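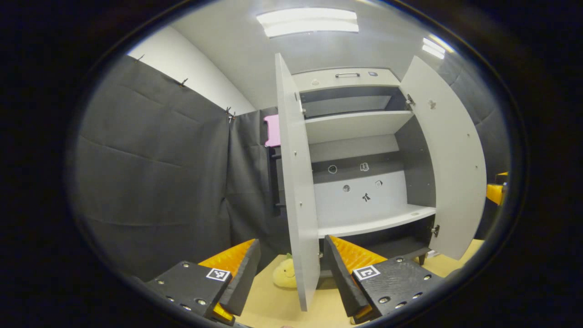

Besulov Handgreifer 2
Handgeführter Zweifingergreifer zur Aufnahme von Demonstrationsdaten

Kategorie: Datenerfassung / Imitationslernen
Verfügbarkeit: Verleih und Verkauf, Lieferzeit auf Anfrage
Stand der Produktangaben: Februar 2019

Kurzbeschreibung

Der Besulov Handgreifer 2 wird in der Hand gehalten und wie eine grobe Zange bedient. Eine Weitwinkelkamera blickt an beiden Fingern vorbei auf das, was gerade gegriffen werden soll. Aus dem Video werden nachträglich die Bahn der Hand und die Öffnungsweite der Finger berechnet, und aus beidem zusammen soll ein Roboterarm lernen, dieselbe Aufgabe auszuführen. Soweit der Prospekt.

Wir führen das Gerät seit Dezember im Sortiment und haben es vorher in unserem eigenen Versuchsraum benutzt. Die folgenden Angaben mischen deshalb Herstellerdaten mit unseren Beobachtungen. Wo beides auseinandergeht, steht es dabei.

Was der Hersteller verspricht

Laut Datenblatt genügen 200 Demonstrationen, um eine Steuerung für eine Haushaltsaufgabe mittlerer Schwierigkeit zu trainieren. Als Beispiel nennt Besulov das Öffnen und Schließen von Schranktüren und das Einräumen weicher Gegenstände. Die so gewonnene Steuerung sei »auf neue Umgebungen übertragbar«. Was eine neue Umgebung ist, lässt das Datenblatt offen. Ein anderer Schrank? Derselbe Schrank bei anderem Licht? Zwischen diesen beiden Lesarten liegt ziemlich viel Arbeit.

Auf Nachfrage erhielten wir eine Liste von Aufgaben ohne Versuchsprotokolle. Wir haben um die Protokolle gebeten und führen die Anfrage weiter als offen.

Was wir gemessen haben

Hoi-yan Lui und Sota Sugawara haben die Schrankaufgabe nachgestellt: Tür greifen, öffnen, einen weichen Gegenstand vom Boden aufnehmen, auf den unteren Einlegeboden legen, Tür schließen. Mit 200 Aufnahmen lernte der Arm eine Bewegung, die man wohlwollend als Annäherung an die Tür bezeichnen kann. Mit 2.000 Aufnahmen schloss er die vollständige Aufgabe in 65 Prozent der Versuche ab, im selben Raum, am selben Schrank und mit derselben Tür.

Die Zahl klingt besser, als sie im Alltag ist. Wir haben einen Versuch als gelungen gewertet, wenn der Gegenstand am Ende auf dem Boden des Fachs lag und die Tür zu war. Wie lange das dauerte, ging nicht ein. Wie oft der Finger am Türblatt entlangschrammte, ebenfalls nicht. Wer strenger wertet, bekommt einen niedrigeren Wert, und wir halten die strengere Wertung für die vernünftigere. Sie war bei Versuchsbeginn leider nicht festgelegt, und nachträglich wollten wir die Regeln nicht ändern.

Auf einen zweiten Schrank haben wir die Steuerung nur probehalber losgelassen. Daraus lässt sich keine Quote ableiten, und wir nennen deshalb keine. Der Eindruck war schlecht.

Aufbau

Die Fingerträger sind flache schwarze Platten mit Bohrungen. Darauf sitzen die schräg gestellten Finger mit orangefarbenen, strukturierten Griffbelägen auf der Innenseite. Jeder Träger hat eine quadratische schwarz-weiße Marke, anhand derer die Auswertung die Stellung der Finger im Bild bestimmt. Das ist eine einfache und im Prinzip gute Lösung: keine Elektronik in den Fingern, kein Kabel, nichts, was kalibriert werden müsste, solange die Marken sauber bleiben.

Sie bleiben allerdings nicht von selbst sauber. Fingerabdrücke schaden wenig, Glanzstellen durch Deckenleuchten dagegen merklich. Unter hellen Flächenleuchten verlor die Auswertung in unseren Aufnahmen immer wieder eine der beiden Marken für kurze Zeit. Die Software überbrückt solche Lücken durch Interpolation und weist im Ausgabeformat nicht darauf hin. Wer die Rohdaten nicht prüft, trainiert also mit geschätzten Greifweiten und erfährt es nie. Wir halten das für den größten Mangel des Pakets.

Griffbeläge

Serienmäßig montiert sind die Beläge von Skinex in Orange. Sie greifen Stoff, Plüsch und lackierte Türkanten zuverlässig. An schmalen Metallgriffen rutschen sie, sobald man schräg ansetzt. Für Schubladen mit Bügelgriff empfehlen wir, die Schublade von der Mitte her zu ziehen und die Hand dabei langsam zu führen. Das gilt für den Menschen mit dem Handgreifer genauso wie später für den Arm.

Der Hersteller schreibt, die Beläge seien »praktisch verschleißfrei«. Unsere waren nach der Versuchsreihe an den Spitzen glatt. Ersatzbeläge sind einzeln lieferbar, die Schrauben liegen nicht bei.

Kamera und Bild

Die starke Wölbung des Bildes ist gewollt. Nur so passen Finger, Marken und Umgebung zugleich hinein, und die Bahnberechnung braucht möglichst viel Umgebung. Nebenwirkung: Gerade Kanten werden krumm, die Ecken bleiben schwarz, und Entfernungen am Rand sind schwer einzuschätzen. Beim Training stört das weniger als beim Anschauen. Wer die Videos von Hand sichten und beschriften lässt, sollte dafür mehr Zeit vorsehen.

Die Bahnberechnung arbeitet mit Merkmalen im Raum. Große einfarbige Flächen mag sie nicht. Ein weißes Türblatt, das beim Öffnen das halbe Bild füllt, ist so ziemlich der ungünstigste Fall, und ausgerechnet damit wirbt das Datenblatt. Wir haben uns mit kleinen Aufklebern an den Möbelflächen beholfen. Das half spürbar. Es wirft freilich die Frage auf, was die Steuerung am Ende gelernt hat: die Form der Tür oder die Lage der Aufkleber. Eine Vergleichsreihe ohne Aufkleber steht aus, und bis sie vorliegt, würden wir auf unsere eigenen 65 Prozent kein Haus bauen.

Mitgeliefertes Auswertungspaket

Zum Gerät gehört die Software Trenex in der Forschungslizenz. Sie liest die Videos ein, rechnet Bahn und Greifweite aus und schreibt das Ergebnis in ein dokumentiertes Format. Die Dokumentation ist knapp und stellenweise veraltet. Abgebrochene Aufnahmen sortiert das Programm selbsttätig aus, mit einer Schwelle, die sich in der Oberfläche nicht ändern lässt. In der Konfigurationsdatei geht es, der Eintrag ist dort auch kommentiert.

Unser Rat: das automatische Aussortieren zunächst abschalten und einen Teil der Aufnahmen von Hand ansehen. Bei uns fielen vor allem Demonstrationen heraus, in denen jemand nachgreifen musste. Gerade die hätte der Arm gebraucht. Mit lauter glatten Durchgängen lernt er nicht, was zu tun ist, wenn die Tür beim ersten Versuch aus den Fingern springt, und so verhielt er sich dann auch — er fuhr ohne Tür weiter.

Übertragung auf den Arm

Für den Betrieb am Roboter wird dieselbe Fingergeometrie an den Flansch geschraubt. Wir haben einen Arm von Eberhard benutzt, den passenden Adapter liefern wir mit. Für andere Arme gibt es Zeichnungen, keine fertigen Teile.

Besulov wirbt damit, dass Mensch und Roboter »mit derselben Hand« arbeiten. Für die Finger stimmt das. Für alles dahinter stimmt es nicht. Ein Mensch geht beim Öffnen einer Tür einen Schritt zurück, dreht die Schulter weg und merkt davon nichts. Ein fest montierter Arm hat diesen Schritt nicht und stößt an seine Gelenkgrenzen. Sugawara hat nach den ersten Fehlversuchen die Regel eingeführt, während der Aufnahme die Füße nicht zu bewegen. Seitdem sind mehr Bahnen ausführbar, die Aufnahmen sind aber mühsamer und wirken verkrampft. Ob die Datenqualität dadurch insgesamt steigt, wissen wir nicht.

Technische Angaben

Bauart: handgeführt, parallele Auslösung über Abzug
Finger: 2, symmetrisch, austauschbar
Griffbeläge: Skinex, orange, strukturiert
Lageerkennung der Finger: optisch über quadratische Marken
Kamera: Weitwinkel, fest zur Handachse ausgerichtet
Kraftmessung: keine
Software: Trenex, Forschungslizenz
Adapter: für Eberhard-Flansch im Lieferumfang, andere nur als Zeichnung

Zur fehlenden Kraftmessung noch ein Wort. Im Prospekt taucht sie unter »Robustheit« auf, weil ein Sensor weniger auch ein Sensor weniger ist, der ausfallen kann. Man kann das so sehen. Für Plüschtiere und Textilien reicht es. Für alles, was bricht, ausläuft oder klemmt, würden wir das Gerät nicht einsetzen, und Anfragen zu Glasgeräten beantworten wir derzeit mit nein.

Für wen sich das Gerät eignet

Für Arbeitsgruppen, die das Verfahren selbst prüfen wollen und jemanden haben, der in die Rohdaten schaut. Das Sammeln geht schnell, deutlich schneller als mit einer Fernsteuerung des Arms, und das Gerät ist auch in engen Räumen handlich. Diesen Vorteil bestreiten wir nicht.

Weniger geeignet ist es für Betriebe, die am Ende eine funktionierende Anwendung erwarten. Eine Steuerung, die im Versuchsraum in 65 Prozent der Fälle ans Ziel kommt, ist ein Forschungsergebnis. Im Betrieb müsste ständig jemand danebenstehen.

Hinweise zur Bestellung

Wir empfehlen, das Gerät erst zu leihen. Die Leihgebühr wird beim Kauf angerechnet. Bitte geben Sie bei der Anfrage an, welchen Arm Sie verwenden und welche Aufgabe Sie aufnehmen möchten. Unsere Versuchsprotokolle, auch die der misslungenen Durchgänge, schicken wir auf Wunsch mit dem Angebot zu. Ansprechpartnerin für technische Fragen ist Hoi-yan Lui.

Lieferumfang

Handgreifer mit Kamera, ein Satz Griffbeläge, Adapter für Eberhard, Lizenzschlüssel Trenex, Kurzanleitung (englisch). Speicherkarte und Tragekoffer sind nicht enthalten.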